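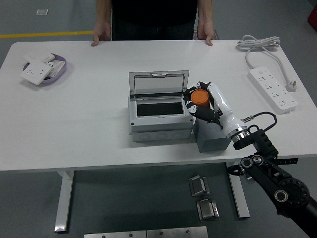 Curnden Tabletop Handling Set: Data Card

Version 7, issued June 8, 2026
Maintained by Romcombe
Contact: Soledad Thibodeaux

Scope
The set holds 3,000 recorded episodes of single-arm handling of household and electrical items. It is released for research use only.

Rules for recording
Electrical items are handled unpowered. No plug on the table may be connected to a supply during an episode.
One person may stand at the far side of the table. That person keeps both hands at the table edge while the arm is moving and does not reach in until the operator has called a stop.
Faces are kept out of view. Episodes in which a face appears are withdrawn.
Items are placed according to the layout sheet for the session. Changes are entered in the log before recording resumes.
Operators complete 6 supervised sessions before working alone.

Known limits
Clear lids and shiny metal parts give poor depth readings. In 18 episodes the depth channel is missing.

Review
Rules are reviewed each November by Hanne Hämäläinen and Malsha Marikar.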